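Drawstring bag

Print this page | E-mail this article

A drawstring bag is a soft bag that closes with a cord run through a channel or a row of loops at the top. Pull the cord and the mouth bunches shut. I've been sewing and crocheting them for 20 years, so forgive me if this entry wanders a bit (my entries always do).

Small ones are usually called pouches, and people have carried coins, herbs, dice and buttons in them for as long as there's been cloth to spare. Leather was common too. Pockets sewn into clothes took over much of the work later on, but the little bag never went away!

The simplest kind is one rectangle folded in half, stitched up two sides and hemmed over at the top. Two cords pulling in opposite directions close more evenly than one, and I'd always go that way. Cotton is easy to sew, while satin slides all over the table and will test your patience.

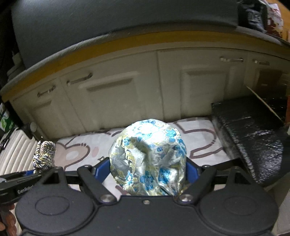
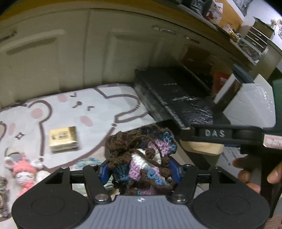
A rounded fabric pouch, first; then crochet in brown, white and lilac-pink.

Crocheted bags stretch, sometimes a lot, so most makers add a lining. My favorite pattern is the Cusalcombe round, worked from the base up in a spiral, and it takes me 3 evenings with a medium yarn. The Besnard is flatter, with a square bottom, and needs more than 200 stitches before you even get to the cord row. Wash either one by hand and dry it flat, with the cord pulled out first.

Related entries
Pako knot
Gernex stitch
Cord and braid
Coin purse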